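Notas sobre a coleta de agosto: roupa dobrada em cima da cama

Última atualização: agosto, 23h40
3 comentários · 15 compartilhamentos

Fechamos o lote de vestuário com 1.659 episódios válidos. A tarefa é dobrar uma peça e colocá-la na pilha, com garra manual de dois dedos. Descartei 28 por perda de rastreamento, quase todos com tecido preto ocupando a maior parte do campo da lente.

O protocolo é da Aslı Karaca. Cada episódio começa com a garra fechada e parada e termina com os dedos abertos, fora do tecido. Quem coleta não fala nem corrige a peça com a mão livre no meio do trecho. Se corrigir, o episódio vai para outra pasta, que chamamos de Jirkside e que por enquanto não entra no treino.

O problema continua sendo a sobreposição. A política treinada só com o lote anterior fechava os dedos no lençol em 6 de cada 15 tentativas quando a peça estava amassada. A Sumeya Alemneh sugeriu variar a posição da pilha e gravar em quartos de verdade, com colcha estampada, em vez da mesa branca. O erro caiu, mas ainda não separei o efeito do fundo do efeito do volume de dados.

Falta reanotar os instantes de contato. O script do Wellitz marca o fechamento cedo demais em malha fina.

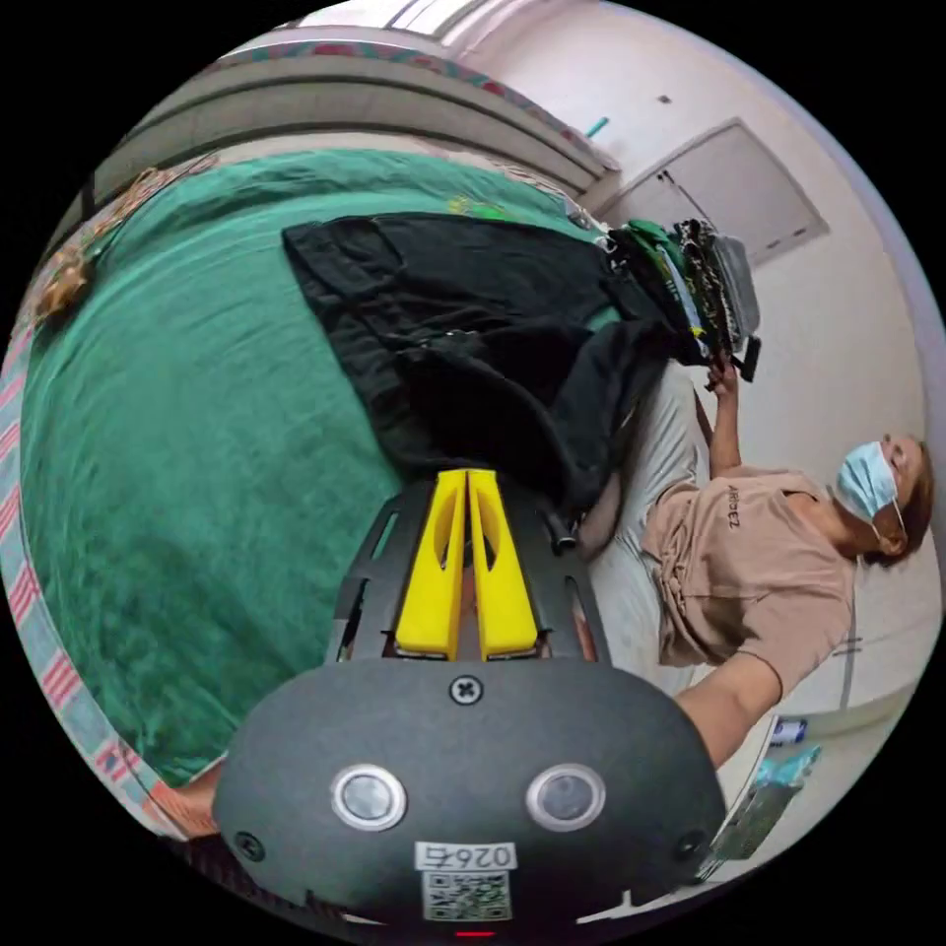
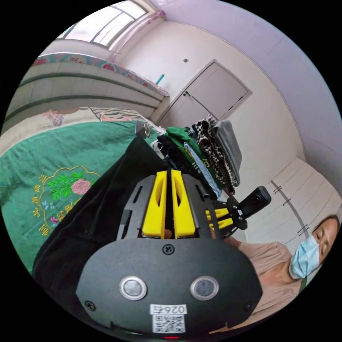 Coleta no quarto: nas duas, os dedos amarelos da garra, a peça preta sobre a cama e a pilha de roupa dobrada.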